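Planning Software for Two-Handed Table Tasks: Gallery

The Hulgate planning group develops software that allows two robot arms to share a table without obstructing one another. The work covers three areas: the perception module, which estimates where objects are; the planner, named Olis, which decides which hand should move and when; and the controller, which carries out the motion. This page presents work from the simulated part of the programme, in which software is tested before it is released to the laboratory.

The simulated tasks are drawn from a library of 246 table layouts, maintained jointly with our partners at Andetti. Each layout specifies the furniture, the objects and the starting pose of both arms. Layouts are revised each May, and older versions are kept so that earlier results can be repeated.
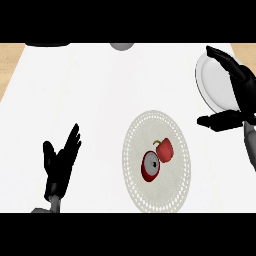

A red bell pepper and a red can lying on its side, close together on a round lace placemat, with one black multi-fingered hand to either side. A white plate stands further back, partly hidden by the right hand.

Objects of similar colour placed close together are a recognised difficulty for the perception module. Where two outlines nearly touch, the module may report a single object, and the planner will then propose a grasp that suits neither. Version 4 of the module treats colour and shape as separate sources of evidence and passes both to Olis, together with a measure of confidence. Of the 31 layouts set aside for this problem, 19 are now separated correctly at the first attempt. The remainder are under review.

A hand may also conceal part of an object that the other hand is expected to use. Olis keeps the last reliable estimate of the hidden object and lowers its confidence over time — a limit on this period can be set by the operator in the configuration file.

Recordings of planner decisions can be replayed step by step in the Chantharasri viewer, which displays the estimated position of each object beside the simulated one. Partner institutions may request access to the viewer and the layout library through the Hulgate software office.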